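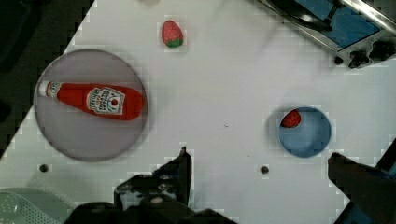 Qué hacer con las casillas vacías

Entrevista con la responsable de estadística de Lustunell sobre datos ausentes, imputación y encuestas que vuelven a medias

En la encuesta de gasto doméstico de Flimmont participaron 1268 hogares y solo 1006 contestaron a la pregunta de los ingresos. El resto la dejó en blanco. Para la responsable de estadística de Lustunell, la consultora que analizó los resultados, una tabla así es de lo más corriente. «Si me llega un fichero de una encuesta sin ningún hueco, lo primero que pregunto es quién lo ha rellenado», dice.

Lleva buena parte de su carrera trabajando con datos incompletos, primero en sanidad y después en estudios de consumo. Nos recibió por la mañana, con el informe de Flimmont ya entregado y el fichero todavía abierto en la pantalla. Los huecos aparecen en gris y forman manchas verticales en algunas columnas: ingresos, cuota de la hipoteca, gasto en comidas fuera de casa.

Le preguntamos por qué no se eliminan sin más las filas incompletas. Responde que es lo que hacen por defecto muchos programas y que por eso se hace tanto. El analista pide una regresión, el programa descarta cualquier fila a la que le falte una variable del modelo y devuelve un resultado con aspecto normal. «Hay que ir a mirar el número de casos utilizados, que suele estar en una línea pequeña. Yo he visto informes en los que se había perdido media muestra y el autor no lo sabía».

Perder casos reduce la precisión, explica, y eso se nota en unos intervalos de confianza más anchos. Le preocupa más el sesgo. Si los hogares que no declaran sus ingresos se parecen a los que sí lo hacen, borrar filas sale caro pero no engaña. Si son distintos, la media que se calcula corresponde a otra población.

Tres clases de huecos

En los manuales los datos ausentes se reparten en tres grupos, y ella los repasa con ejemplos de la propia encuesta. El primero es el de los datos que faltan completamente al azar. En Flimmont hubo un paquete de cuestionarios en papel con una página mal impresa. «No tiene relación con los ingresos, ni con la edad, ni con el barrio. Ahí puedo quitar las filas y dormir tranquila».

El segundo grupo tiene un nombre que considera desafortunado: datos que faltan al azar, a secas. La ausencia depende de otras variables que sí se conocen. Las personas mayores, por ejemplo, dejaban en blanco la pregunta del gasto en aplicaciones y suscripciones con más frecuencia que las jóvenes. Como la edad está recogida, el análisis puede tenerla en cuenta. «El nombre confunde a todos los alumnos. Oyen azar y piensan que no hay nada que corregir».

El tercero es el difícil. El dato falta por causas ligadas a su propio valor, como cuando quien gana mucho o muy poco prefiere no decirlo. «No hay ninguna prueba que te lo confirme con los datos que tienes. Lo que necesitas para comprobarlo es justo lo que te falta». En esos casos recomienda buscar información fuera del cuestionario, por ejemplo registros agregados por zona, y presentar los resultados bajo varios supuestos.

Le preguntamos en cuál de los tres colocaría la pregunta de los ingresos. «En una mezcla del segundo y el tercero, como casi siempre. La clasificación sirve para razonar, pero las columnas reales no vienen con la etiqueta puesta».
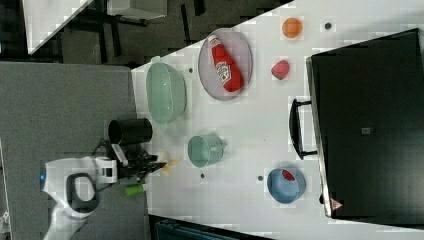 La botella de kétchup, atravesada sobre el plato gris.

La media, ese parche

El remedio más extendido consiste en sustituir cada hueco por la media de la columna. Ella lo desaconseja casi sin excepción. La media de la variable se conserva, pero la dispersión se encoge, porque de pronto hay muchos hogares con exactamente el mismo ingreso. Las correlaciones se debilitan. Y el programa, que no distingue un dato observado de uno inventado, calcula errores típicos demasiado pequeños.

«Dibujas el histograma y sale una aguja en el centro», cuenta. «A veces el cliente me pregunta qué pasa con ese grupo de familias tan iguales. No pasa nada, son las que no contestaron».

Tampoco le convence arrastrar el último valor conocido, una práctica habitual en estudios con varias visitas. Si un hogar abandona el panel en enero, repetir su gasto de enero hasta el verano supone que nada cambia en esos meses, y en gasto doméstico eso no se sostiene. Lo acepta en variables muy estables, como el número de dormitorios.

La imputación mediante regresión le parece un paso adelante, con una pega. Si a cada hogar se le asigna exactamente el valor que predice el modelo, los puntos imputados caen todos sobre la recta y la relación entre variables parece más fuerte de lo que es. Hay que añadir una parte aleatoria que reproduzca la variación natural. «A la gente le cuesta. Me dicen: ¿vas a meter ruido a propósito? Pues sí, el ruido estaba en los datos originales y lo estoy devolviendo».

Imputar varias veces

Para Flimmont se utilizó imputación múltiple. El procedimiento genera varias versiones completas del fichero, cada una con valores plausibles distintos en los huecos. Se analiza cada versión por separado y al final se combinan los resultados. La variación entre versiones indica cuánta incertidumbre procede de los datos que faltan.

El trabajo se hizo con Kaken, la herramienta interna de la consultora, que encadena un modelo por variable y va recorriendo las columnas hasta que los valores se estabilizan. La elección de los modelos corrió a cargo del equipo. Los ingresos se trataron en escala logarítmica, el régimen de tenencia de la vivienda como categoría y el número de coches como recuento. También se impusieron límites: un hogar que declara no tener hipoteca no puede recibir una cuota imputada.

«Ese fallo lo cometimos en la primera vuelta», admite. «Teníamos inquilinos pagando hipoteca. Lo vio una compañera repasando filas a mano, que es algo que sigo recomendando aunque parezca anticuado».

Cuando le preguntamos cuántas versiones hacen falta, contesta que depende de la proporción de huecos y de lo que se quiera estimar. Durante años se trabajó con muy pocas, por el coste de cálculo. Ahora prefiere aumentar el número hasta que al repetir todo el proceso con otra semilla aleatoria las cifras publicadas no cambien. Si el segundo decimal baila y el informe lo incluye, todavía son pocas, o sobra el decimal.

Otro error que encuentra a menudo es dejar fuera del modelo de imputación la variable que luego se quiere explicar. Muchos analistas creen que incluirla es hacer trampa. Ocurre lo contrario, según explica: si el gasto en alimentación no participa al imputar los ingresos, los valores imputados no guardan relación con él y el efecto estimado queda rebajado.

Sobre los modelos de predicción es algo más flexible. Allí el objetivo es acertar con casos nuevos, y una imputación sencilla acompañada de un indicador de ausencia puede funcionar bien. Eso sí, los parámetros deben calcularse únicamente con los datos de entrenamiento. Si la media o el modelo de imputación se ajustan con el fichero entero, la evaluación sale mejor de lo que debería.

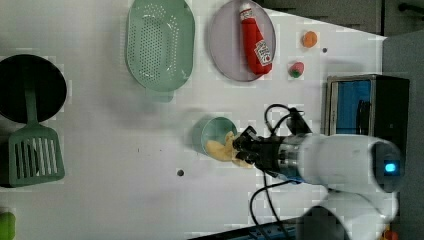
Antes de que falte el dato

Una parte de la conversación se va hacia el diseño del cuestionario, que en su opinión resuelve más problemas que cualquier algoritmo. En una prueba previa con casi 500 hogares se compararon dos versiones de la pregunta de ingresos. Una pedía la cantidad exacta y la otra ofrecía tramos. La segunda obtuvo más respuestas, aunque con menos detalle, y el encargo final salió con una solución intermedia: cantidad exacta primero y tramos para quien no quisiera darla.

«Un tramo es mucha información. Si sé que un hogar está entre dos valores, imputo dentro de esos límites y el resultado mejora bastante».

También insiste en distinguir los motivos del hueco. «No sabe», «no contesta» y «no procede» son cosas diferentes y a menudo acaban en la misma celda vacía, o con un código numérico que alguien olvida declarar. En un trabajo heredado de Arnardóttir, la empresa que hacía antes el panel, los ausentes estaban codificados como 9999 en unas columnas y como cero en otras. La documentación solo mencionaba el primer código. El equipo tardó semanas en separar los ceros verdaderos de los que significaban otra cosa, y en algunas variables no fue posible.

Pide que cada fichero lleve una columna adicional con la causa de la ausencia, siempre que se conozca, y que los valores imputados queden marcados. Así quien reciba los datos más adelante puede deshacer el trabajo y probar otro método. En Flimmont se entregaron las dos cosas, el fichero original y las versiones imputadas, junto con el código.

Qué debe contar el informe

Le pedimos una lista de lo que tendría que aparecer en cualquier publicación con datos incompletos. Empieza por una tabla con la cantidad de ausentes por variable, que ocupa poco y se omite mucho. Sigue con una comparación entre quienes contestaron y quienes no, usando las variables disponibles para ambos. Después, el método elegido, las variables incluidas en él y el número de versiones. Añade el análisis con casos completos, aunque sea en un anexo, para que se vea si las conclusiones cambian.

La última pieza es el análisis de sensibilidad. En la encuesta se repitieron los cálculos suponiendo que los hogares sin respuesta ganaban más que los parecidos que sí respondieron, y luego que ganaban menos. El porcentaje de renta dedicado a la vivienda se movió poco. El del ocio se movió bastante, y en el informe se dio como un intervalo amplio.

Al cliente no le gustó demasiado, reconoce. Quería una cifra única para la portada. «Le ofrecimos la de vivienda, que aguantaba bien. La de ocio fue dentro, con su intervalo y una nota debajo».

Ahora el equipo prepara la siguiente edición del panel. Se mantendrá la pregunta de ingresos con tramos y se ha acortado el bloque de suscripciones, donde se acumulaban más abandonos. Queda por decidir si se vuelve a llamar a una parte de los hogares que no contesten. Ella es partidaria de hacerlo, aunque sea con una submuestra pequeña, y ha pedido que se incluya en el presupuesto.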